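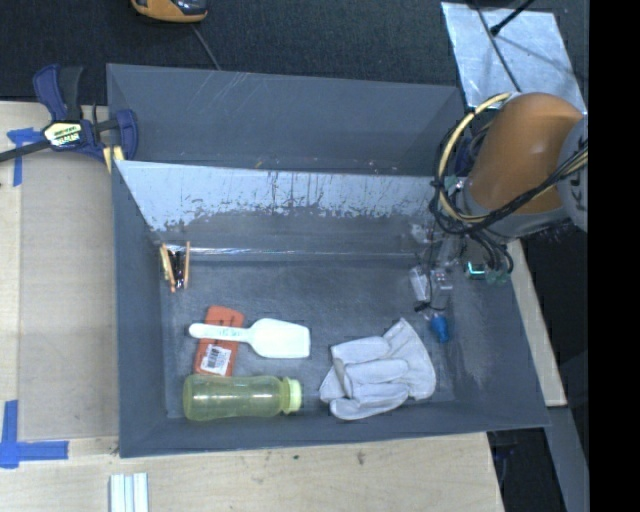
Sorting out the craft closet, part 2

June 21, 2018

So I'm back at it! Last time I got through the fabric and then ran out of steam (and cookies). Yesterday it was the yarn's turn, and oh my, there was a lot of it. I had set myself a limit of 100 skeins, which felt generous until I got to the bottom shelf.

The soft gray stuff I bought in Jirov is staying, no question. The scratchy green is going to my sister, who says she'll felt it – we'll see. I also found a half-finished cardigan from the Plunik pattern, one sleeve done, and I still love it, so that's my July project sorted.

Buttons are next. I have roughly 2000 of them and no plan at all, so if you've got a system you like, please leave me a comment!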